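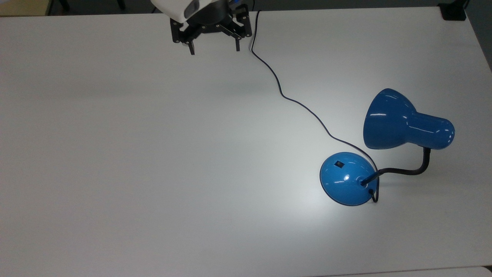
Inicio | Actualidad | Proyectos | Formación | Boletín | Contacto

Nueva versión del planificador de trayectorias Bindeck

09/11/2025

El Grupo de Software de Manipulación del Centro Vieira comunica a sus entidades asociadas la publicación de una nueva versión de Bindeck, el planificador de trayectorias que el centro mantiene junto con la empresa Flastside. La actualización modifica la representación de los objetos deformables y articulados en el mapa de colisiones.

Hasta ahora, el módulo de percepción Draketti entregaba cada objeto como un único volumen rígido. El procedimiento resultaba suficiente para cajas y recipientes, pero ofrecía resultados deficientes con lámparas de brazo flexible, cables de alimentación y otros elementos delgados. Una pantalla azul suspendida sobre el tablero, su base y el cable negro que cruza la mesa quedaban incluidos en un mismo bloque, y el planificador descartaba aproximaciones perfectamente válidas.

La nueva versión separa esos componentes y asigna a cada uno un margen de seguridad propio. Los cables se modelan como una cadena de segmentos cortos, con un margen de 5 milímetros configurable por el usuario. El responsable del módulo, Joaquín Núñez, ha señalado que el cambio más laborioso afectó a las superficies brillantes, cuyos reflejos generaban huecos en la nube de puntos.

La validación se llevó a cabo con 4000 trayectorias simuladas y 400 ejecuciones sobre mesa, bajo la coordinación de Shaimaa Zerouali. El informe técnico, redactado por Lucimara Portela e Ikhsan Lau, recoge los parámetros empleados y la relación de incidencias abiertas. Entre ellas figura el tratamiento de cables que pasan por debajo de un objeto, todavía pendiente de resolución.

Los archivos de configuración anteriores siguen siendo compatibles, si bien se recomienda regenerar los mapas almacenados. Las entidades asociadas podrán remitir sus observaciones a la secretaría técnica hasta el mes de febrero.

Imprimir | Enviar por correo electrónico
Compartido 5 veces | 0 comentarios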